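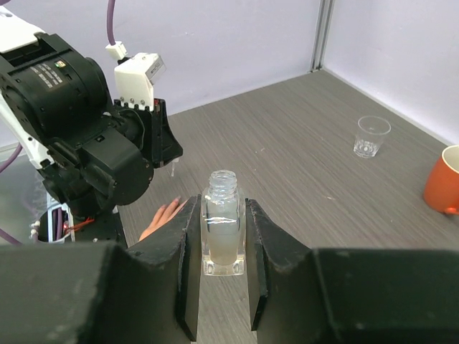 Small glass bottle, uncapped, with a cloudy pale liquid inside. Gray wood-grain tabletop.

Drernetti Bottles – data card

Summary
Drernetti Bottles covers small glass containers on tables: standing, being moved, being capped and being put away. It was put together in Stistenport by Haruna Honda and Dexter Kincaid. Labels were checked by Kevser Gündoğdu.

Size
3,510 clips in 3 folders
296 clips held out for testing

Folders
clear – clear glass, any shape
tinted – brown, green or blue glass
mixed – two or more bottles on the same table

Labels
Each clip has one line in labels.csv with these fields:
shape: round, squarish, other
cap: on, off, unknown
contents: empty, clear, cloudy, unknown
level: low, middle, high, unknown

Level is judged by eye against the body of the bottle. The neck is not counted. Use "unknown" if the liquid line is hidden by a hand, a label or glare.

Known problems
Thick bases and rounded corners throw reflections that can look like a second liquid line. Annapurna Kandasamy relabeled the worst of these in April, but the tinted folder still has some. Clear liquid in clear glass is often marked "empty" by mistake.

Contact
Renji Higuchi, for label fixes. Please send the clip number and the field.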